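Chapter 4
Choosing a Hand-Held Gripper Kit

I bought my first gripper kit the way most people buy a tent. I looked at the nice photos, I looked at the price, and I found out what was missing from the bag when I was already in the field. This chapter is meant to spare you that. By the end of it you should be able to read a supplier's offer, spot the bits that will cost you money later, and write a short review of a kit that somebody else could use.

We'll work with three offers all the way through. Stikar sells you the tool and leaves you to it. Drillora rents the tool by the month and throws in the software (more on "throws in" in section 4.3, where I get a bit cross). Medrano doesn't sell tools at all - they send their own people out with them and hand you the finished recordings, priced per 1,000 clips. I've used all three and I still change my mind about which I like best.

Before you read on, have a go at this. Write down what you'd want to know before spending your own money on one of them. When I set this in class, most lists start with price and weight. Pentti Hyvönen, who taught the course before me, used to put spare finger pads at the top of his, and I laughed at him until May of my first year, when I'd worn through every pad I owned and the next delivery was 13 working days off.

4.1 What you are paying for

A kit is three things in one box: the hand, the mount and the paperwork. The Stikar manual runs to 109 pages, and I'd say 73 of them are worth your time. Drillora's is a single folded sheet, which tells you how much they expect you to ring the helpline.

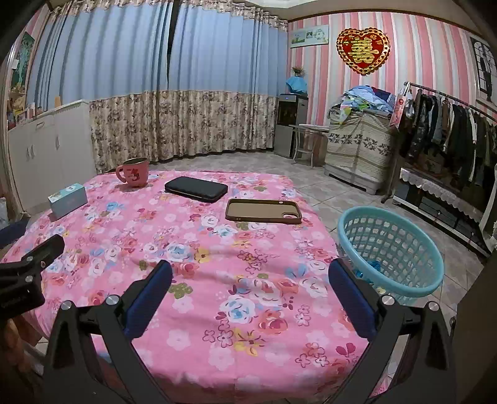

Finger pads are where I start any review, so get used to me going on about them. Ask what they're made of, how they come off and what a new pair costs. Then try them on the sort of things people leave lying about at home, like a mug with a handle, a small box on its side, a phone lying face down and an empty phone case flat on a flowery tablecloth. The mug is the friendly one. The flat case is what I'd use to separate a good kit from a poor one, as there's so little edge for dark rubber pads to get hold of, and a cloth can ruck up under you as you try!

Do your trials in a proper lived-in room too. Pokside, the test house I send students to, will happily score a kit on a bare bench, and the scores are fair as far as they go, but a bench has no cloth on it and nothing in the way of your elbow.

Keep your notes from each trial, even the scruffy ones. You'll need them in section 4.2, where we put a price on every dropped object.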